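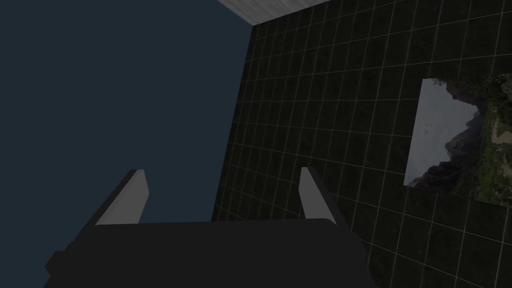 Can I set up my savings pots before my bank is linked?

You can name them and give each one a target, but the balances will sit at zero until the link goes through.

Posted in February by the Rarka guides desk

Section 3: Sorting your pots

Right, you've got Zekoteo installed and you're past the welcome bit, so let's get some money into the right places. I set mine up over a cup of tea and had it done before the tea went cold (I do drink slowly, mind).

1. Open the Plan tab and tap New pot. Call it whatever you like. I've got one called Guimarães for a long weekend in Portugal, and it cheers me up every time I see it.

2. Type in your target. Leave out the pound sign or the box goes red and sulks. Mine was 3,832, with the comma, and it took that fine.

3. Choose a monthly amount. I went for 200. If you change your mind later, tap the figure and type over it.
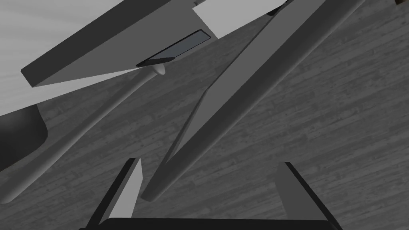 4. Pick your pay-in day. Go for the day after your wages land if you can! I picked the same day to begin with and the first transfer bounced.

Note: pots with the same pay-in day are filled from the top of the list down. Hold your finger on a pot to drag it higher.

5. Link your Gosik account if you have one. Tap Accounts, then Add, and sign in with your usual details. You'll be sent a code by text, and you get 3 tries at it before you're locked out until the next morning.

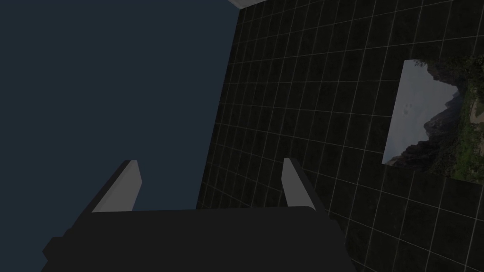 Fig. 3.1 Gripper before a tiled floor

Caution: closing a pot sends whatever is in it straight back to your current account. There's no undo button. If you only want a breather, use Pause, which leaves the money where it is and skips the next transfer.

6. Go back to the Plan tab and pull down to refresh. Each pot should now show a balance and a finish date. My holiday pot had 56 in it from an old transfer I'd completely forgotten, so do have a look before you start moving things about.

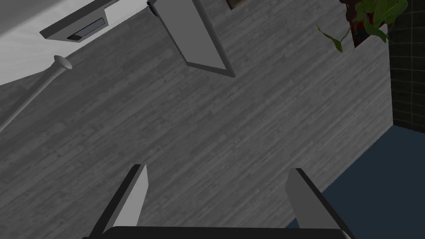
Fig. 3.2 Gripper over plank floor

If a finish date looks miles off, check the monthly amount first. I once left a nought off mine and was apparently going to Portugal as a pensioner. Rounding up spare change comes under Section 4, and you'll need at least one open pot before the switch for it appears.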